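Notebook > Street lighting > Cabinets and cable > Entry

Entries Projects Parts shelf People Archive

Search the notebook... Go

24 Feb 2025 — copper walking off from the Plandska cabinets, and what I tried on the bench
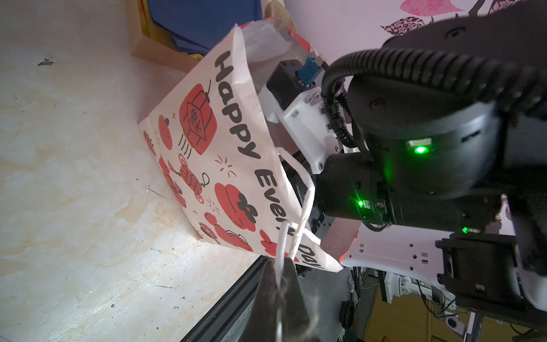

So the third feeder cabinet on the Plandska road went dark again over the weekend, and this time they took the neutral bar as well as the cable tail. I drove out with Gizella Lengyel first thing, before either of us had eaten, and we stood there looking at a door that had been opened very politely. No pry marks! The lock was turned, the door was swung back, the door was closed again after. Whoever it was either has a key or has something that works as well as a key, and I've been saying for a while that the triangular locks are no good because you can buy the key in any hardware store.

Background for whoever reads this later (hello, me in June). The town council took over the lamps from the regional utility, and we got the maintenance contract along with the cabinets, the spare lamp heads, and a box of paper drawings that are wrong in interesting ways. There are 113 cabinets on the list. Plandska is the long road out past the grain silos, no houses, so nobody sees anything, and when a run goes dark the first call usually comes from a truck driver. Jitaru is the older estate on the hill. Rurkau is downtown. They only hit Plandska and the bottom end of Jitaru so far.

What I wanted to figure out today was two things. One, can we find out the moment a cabinet opens, instead of when somebody complains. Two, can we make the cable a pain to pull without making it a pain for us.

On the first one. I've got the Gresimau door board on the bench, the cheap one with the reed switch and the little modem. It's fine. I like it more than I thought I would. You feed it off the supply side, before the contactor, and it has a small battery for when the supply goes away. It sends a text when the reed opens and another when the mains drops. I wired it to the scrap cabinet door and opened and closed it 30 times, and got 30 texts, which was lovely until I realized they were all going to Gizella's phone and not mine. (Sorry, Gizella. The number is changed now.)

Then I did it with the steel door on properly and the antenna inside, and that was a different story. Eight texts out of 30 tries. The rest showed up late in a clump or never showed up. I should have guessed, it's a steel box. I moved the antenna up to the vent slots at the top and it got better but I didn't like it, because then there's a little black stub poking out telling everyone there's something inside worth snapping off. What worked best was the flat patch antenna stuck on the inside of the plastic lamp fuse cover on the nearest column, with the lead run down through the existing duct. Every text arrived. It's more work per cabinet and you need the duct to be clear, and on Plandska I'd bet half of them are full of silt.

Note to self: the duct rods are in the van, not in the store. I looked for them for ages.

The reed switch itself needs thinking about. The magnet they give you is tiny and the cabinet doors on the old Jitaru type sag, so the gap changes with the weather. I had it trip twice on the bench just from leaning on the door. Two false alarms a night and people will stop answering them. I swapped in the bigger magnet from the old gate kit and now you have to open the door a good thumb's width before it trips. I think that's right. Somebody who's going to steal the bar will open it a lot further than that.

Gizella asked a good question, which was: okay, we get a text at three in the morning, then what? And I didn't have much of an answer. The police post in Rurkau has one car out at night and it's a long way to the silos. She talked to the sergeant last month and he said he'd rather have a text than nothing, and could it please say where in words and not in cabinet numbers. Fair. So the message now says "Plandska road, by second silo gate, door open" and not P-something. I have to write one of those for every cabinet we fit, and I've done nine so far. It's slow because you have to remember what's next to each one, and for a few of them there's nothing next to them at all. One of mine currently says "Plandska road, the bend with the bad ditch." Everyone local will know.

Now the cable. We had the argument again about aluminum. I was against it and I've come around, mostly. The stuff that's getting pulled is the old copper between cabinet and first column, because it's the fattest and it comes out in one go once you cut both ends. If we replace it with aluminum when it's stolen, it's worth very little at a scrap yard and it's cheaper for us too. My objection was the terminations. The old column cutouts are brass and made for copper, and you can't just shove aluminum in there and walk away, it'll creep and get warm and then we've got a burned cutout in place of a missing cable. With the bimetal lugs and the paste it's okay. I made up four joints this morning, torqued them, ran them hard on the load bank through lunch and put the thermometer on them. Three sat within a couple of degrees of each other. The fourth was warmer and when I took it apart I'd missed a strand. My fault, bad light, redo it.

One thing that bugs me is that a thief can't tell it's aluminum until he's cut it. So the first one or two on each road we're going to lose anyway. Gizella wants to stencil ALUMINUM CABLE, NO COPPER on every door in big letters, and I said that also tells them which ones still have copper, and she said then stencil all of them! Which, okay, yes. I laughed for a while. I'm going to ask the council office whether we're allowed to do that or if somebody will fuss about fibbing on public property.

The other idea was to anchor the cable in the duct. I tried a clamp at the column base, a plain two-bolt one with shear-head bolts, and then hooked the far end to the tow ball on the van and pulled gently. It held. Then I pulled less gently and the clamp held and the cable sheath slid right out through it like a sock. So the clamp needs to bite the armor and not just the sheath, and the old cable on Plandska has no armor, so that's only any use on new runs. Put a question mark next to it. I don't want to pour anything into the ducts, we'll be the ones digging it out again in five years and I'll be older and crankier.

Locks: I have three sample cylinders from the supplier, all keyed alike. The half-turn one feels best with gloves on. The one with the dust flap will freeze, I can tell just by looking at it. The third didn't fit the cutout without filing, and I'm not filing all those doors. So half-turn it is, if the price comes back sensible. We need a proper list of who has keys this time — the last set went out to every contractor who ever changed a lamp here and I don't think one came back.

Costs, very loosely. The board plus antenna plus a lock comes to less than one stolen tail and the callout to fix it, by my sums, and that's before you count the lamp hours lost. I'll write it up properly for the council because they won't read this, and I don't blame them. Gizella has the receipts from the last repairs and says the Plandska ones alone ate most of the spares budget.

Odd thing I noticed out there this morning and want to remember. The cabinet they opened has been hit before, but the one right beside the silo gate, same type, same age, same copper, never. The only difference I can see is that the silo people leave a floodlight on. It isn't ours and it's horribly aimed, half of it goes into the field, but that one corner is bright all night. So when our run is dark (because they've cut it) the whole rest of the road is a nice private place to work, and it probably takes roughly a week for us to get back and fix it. Faster repair might be worth as much as any alarm. I'd like to keep two ready-made tails in the van, cut and lugged, so we can do it the same day. I can make those up this week out of the aluminum drum.

To do:
- remake joint four, better lamp over the bench
- message texts for the remaining Plandska cabinets, ask the truck yard what they call the far lay-by
- ring the supplier about the half-turn cylinders
- try the duct rods on the first two Plandska columns before promising anyone the patch antenna
- two spare tails made up and labeled
- ask council office about the stencil
- give Gizella her quiet phone back, check tomorrow that nothing is still going to her

The bench board is still armed and on my number, so if you open the scrap cabinet to get at the gland box, I'll know about it.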